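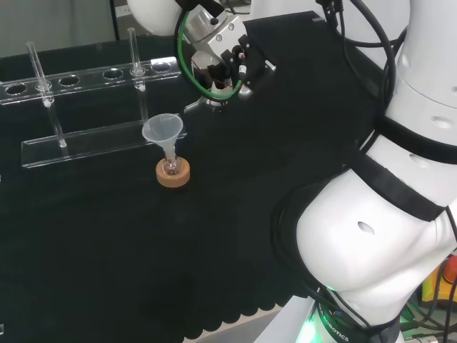 Open Day at the Grandix Peppermint Works, Nemell

By Milovan Janevski
December
53 shares | 2 comments

Nemell is a small town with one main street, a feed store, and a peppermint still. The still belongs to Grandix, and once a year the company lets people in to look around. I had driven past it many times on the way to my sister's place and never stopped. This year I did.

The gates opened at 9 a.m. and the parking lot was already muddy. If you go, wear boots. You sign in at a folding table, get a paper badge, and wait under the awning until there are enough people for a tour. The smell starts in the parking lot. By the time we were inside it had gotten into my coat, and it is still there.

The harvest is over by late summer, so you don't see the fields at their best. Mint looks like nothing much in winter, just short brown stubble in rows. Our guide walked us along the edge of one field anyway and pulled up a piece of root to show how it spreads. They plant from roots, not seed, and a field is good for five years before they plow it under and put in something else. The disease they worry about most is wilt, which lives in the soil and gets carried around on tires and boots. That is why we were kept on the gravel.

After that we went into the still house. When the mint is cut it is left in the field to dry down a little, then chopped and blown into a tub on wheels. The tub itself is the cooking vessel. They back it up to the building, clamp a lid on, and run steam in through pipes at the bottom. The steam carries the oil up and out through a hose to the condenser, and the oil floats to the top of the water in a tall can. I had pictured copper kettles. It is mostly steel pipe and gauges, with a boiler next door that was shut down for cleaning.

What's left in the tub goes back on the fields or to a dairy for bedding. The guide said cows don't mind the smell. 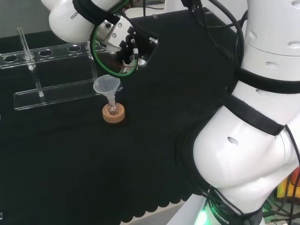 The oil is drawn off into drums, and a sample is kept from each one. Buyers care about menthol most of all, but they also want to know how harsh the oil is and whether it smells weedy. Weedy means what it sounds like. If there was pigweed in the field, some of that ends up in the tub. Grandix blends drums from different fields to even things out, and the blend that goes to candy makers is sold under the name Skoltance. The stuff for toothpaste is a different grade and has no name that I heard.

We each got a paper strip to smell from an early cutting and one from a late cutting. The early one was grassy and thin. The late one was sweeter and I would have guessed it was a different plant. A boy in our group couldn't smell either one by then, and I think most of us were close to that point.

Lunch was in the equipment shed – chili, cornbread, and a mint brownie that cost extra. The Leung bakery from Main Street had a table too, with a plain shortbread I liked better than the brownie. It was cold in there with the doors open. Next to the food was a display on the history of the works. The old photos were good, especially the ones of horse teams hauling wagons up to the first still. The captions were printed too small for the light we had.

Admission is free, but they ask for a donation to the high school band, and a sign by the door said last year's open day raised 2,000 dollars. I put in a few bills and bought a small bottle of oil. It came with a warning not to get it in your eyes, and I will pass that along.
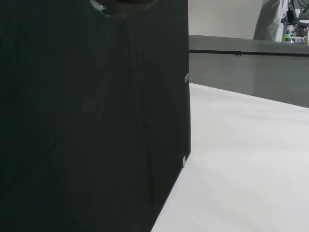 One of the other visitors told me the time to come is the end of July, when the trucks run all night and you can stand by the road and watch the steam. There's no tour then, she said, but the crew will wave at you, and the feed store stays open late.

I left at 2 p.m. and took the river road home with the windows down.

COMMENTS (2)

mintpatch
My grandfather ran a still a county over. He always said the late cutting was better too, but you get less oil from it. Did they say which variety they grow?

dee_in_town
The shortbread is available all year, by the way. Get there before noon on a Saturday or it's gone.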